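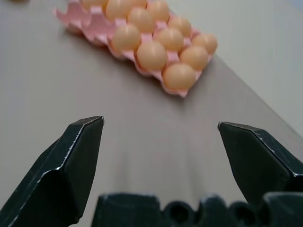 Robot Kits for Small Kitchens and Packing Rooms
Unit 5 handout, November

Our kit for this unit is the Arnen two-finger gripper set, sold with the Skanport teaching software. I love teaching with this one! You can go from an open box to a first careful pick in a single lab, and the wrist camera lets you watch the fingers close in from the robot's own side - a great way to learn what "lined up" means.

Eggs are our test item. They are round, they break, and a tray set at an angle makes you think about wrist rotation before anything else.

For your review, cover:
- setup and the manual (read page 11 first, it's the good one)
- grip force settings, lowest to highest
- how well the camera view helps you aim
- price: the set is 974 dollars, software included

Start with the lowest force and raise it one step at a time. Log every try, even the messy ones. Reviews go in the Flosdale folder, and the group with the Qiu kit will swap with us for Unit 6.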